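Jornbridge Community Advice Service
Interim report to the Cha Fund
Submitted February 21, 2019 by Haf Wogan, Service Manager

1. Summary of the period

The grant has now supported the advice service through its first two quarters. Weekly sessions have run at both sites, Pronton and Jerkska Road, with one interruption at Jerkska Road when the boiler failed and sessions moved to the library. In the period we advised 431 households, mostly on rent arrears, council tax and disability benefits. Demand at Pronton was higher than we set out in the application, and we have moved one adviser across from Jerkska Road to meet it.
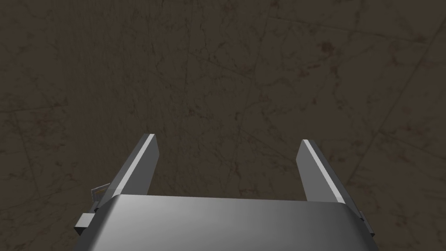 Dark brown floor surface with fine veining.

2. Staffing and training

Rowena Tiongson took up the post of senior adviser in July and supervises all debt casework. Danilo Malabanan continues as benefits adviser on reduced hours. Eight trainees began the induction course and six have completed it; the remaining two have deferred for family reasons and will join the next intake. File reviews are carried out monthly. The first review found gaps in the recording of consent, and the intake form has been changed to put this right.

3. Casework

Debt cases are taking longer to close than we planned, chiefly where a client has several creditors and no recent paperwork. We have introduced a second appointment for these clients - usually within a fortnight - so that letters can be sent before further charges are added. Benefit appeals remain a smaller part of the work. We supported 26 appeals, a number of which are still awaiting a hearing date. 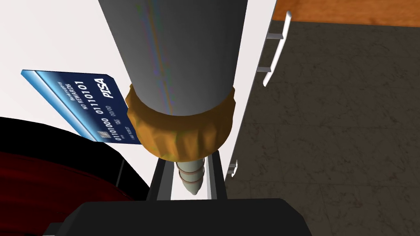

Can clients be seen without an appointment?
Drop-in places are kept at the start of each session at both sites, and anyone facing eviction is seen the same day.

4. Expenditure

Spending is in line with the agreed budget except under interpreting, which is overspent by £2,225. The cost arose from longer appointments at Pronton. We ask the Fund's permission to meet it from the underspend on travel, with no change to the total award. Kvido Ďurica has prepared the supporting accounts, which are attached separately.
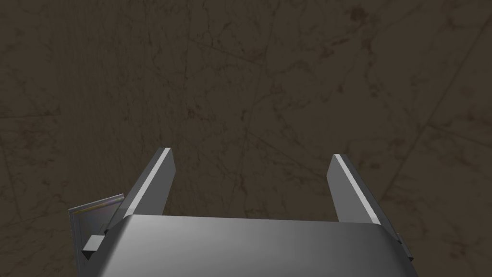

5. Plans for the next period

Angelica Samonte will lead a review of opening hours, including the case for an evening session at Jerkska Road. We also intend to agree a written referral arrangement with the Jornbridge housing office, where referrals at present depend on individual members of staff. A draft has been sent to them for comment.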